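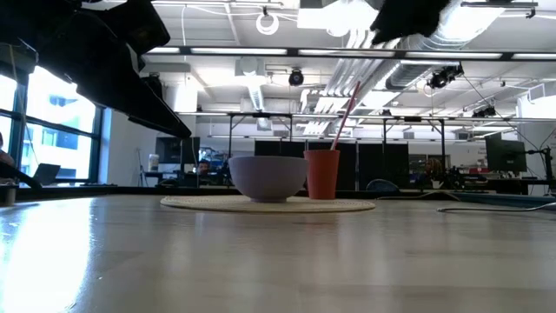 November
By Catriona Nisbet

Kitchen and Dining Walkthrough, Bruston Rental, With Comments

I went through the Bruston place on Tuesday with the checklist the Henríquez agency gives its owners. The agency calls it complete. I have my doubts, and they're written in under each item. Marks are OK, FIX or ASK.

1. Smoke alarm, hallway outside kitchen. OK
Sounded when I pressed the button. The button tests the battery and the horn. It says very little about whether the thing can smell smoke. No date of manufacture that I could read without taking it down, so I took it down. Two years left on it.

2. Fire extinguisher, mounted and charged. FIX
Needle in the green, fine. Mounted behind the pantry door, where you'd have to walk past the stove to reach it. The checklist only asks if it is mounted. Move it to the hall side.

3. Stove, all burners light and shut off. ASK
Back left takes three tries. Lorena Rivadeneira, who has the place next door and the same model, says hers has always done that. I don't find this comforting. Get someone to look at the igniter before the next guests.

4. Range hood filter clean. FIX
Signed off as clean last time by somebody. It was sticky enough to hold my pen.

5. GFCI outlets, test and reset. OK / FIX
The one by the sink tripped and came back. The one by the toaster tripped and stayed dead until I went down to the panel. Panel labels are in pencil and one says "misc."

6. Hot water at kitchen tap, under 120. OK
116 on my thermometer. The form has a box for "feels fine," which I left blank.

7. Under-sink cabinet, no leaks, chemicals out of reach. FIX
Dry. The Plasbridge child latch is on the door and looks very official. I opened it with one finger without pressing the tab. Either it was put on crooked or it's a poor latch, and the refill pack in the drawer has the same ones, so I'm not putting another on until I've tried it on a door at home.

8. Dining chairs, no wobble. FIX
Six chairs. Two rock. The last inspector wrote "minor." It won't be minor to whoever sits down hard. Tighten the bolts, and if the holes are stripped, take the chairs out of the room.

9. Floor, no trip hazards. FIX
The runner has a grippy pad under it that has stopped being grippy. I'd just get rid of the runner. Aaliyah Fortin picked it and will argue.

10. Dishes, no chips or cracks. OK
Ran a thumb around every rim. I'm told the Ratau bowls are "chip resistant." We'll see what they look like in spring.

11. Emergency exit information posted. ASK
It's posted. It shows a back door where there is now a window. I'd like to know who has been checking this box.

12. Carbon monoxide alarm. ASK
Listed as "combined with item 1." The unit in item 1 is smoke only. There's a gas stove in this kitchen, so please buy one before anybody stays, and don't let the agency tell you the hallway unit covers it.

Result on the agency form: PASS. It lets you pass with any number of open items as long as each has a comment. I signed as "inspected," crossed out "approved" and put my initials next to it.

Still waiting on: igniter visit, new exit sheet, CO alarm receipt. Send them to me and copy Fengying Jia, who keeps the binder.

3 comments

Aaliyah Fortin
The runner stays. I'll buy a new pad.

Catriona Nisbet
Then please buy one that covers the corners too. The old one stopped well short.

Ximena Lucero
Same latches at our place and they've been fine, but we don't have kids pulling on them, so I suppose I don't really know. Will check the panel labels tonight.

2 shares

Recent
Deck and Railing Walkthrough, With Comments
What the Dryer Vent Form Leaves Out
Bathroom Checklist, Second Try
Who Has the Spare Keys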